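Handgriff statt Roboterarm: Das Greiferpaar »Drustent« im Praxistest
Projektbericht, Wahlpflichtmodul Automatisierung
Lamai Chaimongkol, Aldo Cocco, Dexter Pettigrew
Betreuung: Tiziana Negri
Abgabe: 4. Dezember 2019
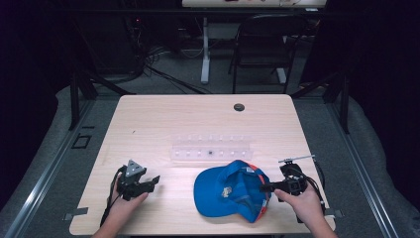 1 Ausgangslage

Unser ursprüngliches Thema lautete »Inbetriebnahme eines zweiarmigen Roboters«. Dann kam das Angebot für den zweiarmigen Roboter, und das Thema lautete anders. Frau Negri schlug vor, stattdessen ein Produkt zu prüfen, das sich das Institut leisten kann: den Leihsatz Drustent der Firma Prallavar, zwei handgeführte Greifer, mit denen man Bewegungen vormacht, die ein Roboter später nachmachen soll. Der Leihsatz kostet 631 Euro im Monat, Versand extra. Wir hatten ihn seit März auf der Wunschliste und bekamen ihn im Wintersemester für vier Wochen.

Geklärt werden sollte, ob ungeübte Personen damit brauchbare Vorführungen aufnehmen können. Ungeübte Personen standen in Form der Verfasser ausreichend zur Verfügung.

2 Lieferumfang und Aufbau

Die Greifer kommen in einem Koffer mit Schaumstoffeinlage, in den sie genau einmal passen, nämlich bei der Lieferung. Dazu gehören Kabel und eine Anleitung von 20 Seiten, von denen 12 Sicherheitshinweise sind. Die Übersetzung ist stellenweise kühn (»Greifen Sie den Greifer mit Griff«), die Anschlussbilder stimmen aber.

Für den Aufbau gibt der Hersteller eine Stunde an. Wir haben einen Nachmittag gebraucht, davon die meiste Zeit für die Aufnahmesoftware Cliver, die beim ersten Start den linken Greifer für den rechten hielt. Adelmo Barbieri vom Support antwortete am selben Abend und empfahl, die Stecker zu tauschen. Das half. Warum, stand nicht in der Antwort.

3 Durchführung

Gearbeitet wurde an einem Tisch in einem Rahmen aus Aluminiumprofilen. Als Objekte dienten Dinge, die gerade da waren, darunter eine blaue Baseballkappe und ein durchsichtiges Kunststoffgestell. Starre Teile machten wenig Mühe. Die Kappe dagegen gibt nach, wo man zufasst, und weicht aus, wo man nicht zufasst. Aldo hielt sie anfangs für die leichteste Aufgabe und hat diese Einschätzung später schriftlich zurückgenommen.

Mit beiden Händen zugleich zu arbeiten, muss man lernen. In den ersten Durchgängen kamen sich die Backen ständig in die Quere, weil jeder von uns mit der stärkeren Hand alles allein erledigen wollte. Besser wurde es, als wir vor jeder Aufnahme festlegten, welche Seite hält und welche bewegt.

4 Bewertung

Positiv: Die Griffe liegen ordentlich in der Hand, die Backen schließen ohne spürbares Spiel, und die Aufnahmen lassen sich in Cliver ohne Umwege schneiden. Wer einen Akkuschrauber bedienen kann, kommt nach kurzer Zeit auch hiermit zurecht.

Negativ sind vor allem die Kabel. Sie ziehen bei weiten Bewegungen am Handgelenk und finden zuverlässig jede Tischkante. Nach längeren Sitzungen wurden außerdem die Unterarme schwer – im Datenblatt heißt das »ermüdungsarm«. Das Vergleichsgerät von Dal Bello, das Lamai aus ihrem Praktikum kennt, ist leichter, wird aber nicht verliehen.

5 Empfehlung

Für Praktika und Abschlussarbeiten halten wir die Leihe für vertretbar, sofern der Leihzeitraum erst nach der Installation von Cliver beginnt. Vom Kauf raten wir vorerst ab; laut Herrn Barbieri ist eine Fassung mit besserer Kabelführung in Arbeit. Einen Termin wollte er nicht nennen. Der Koffer ging fristgerecht zurück, mit Spanngurt.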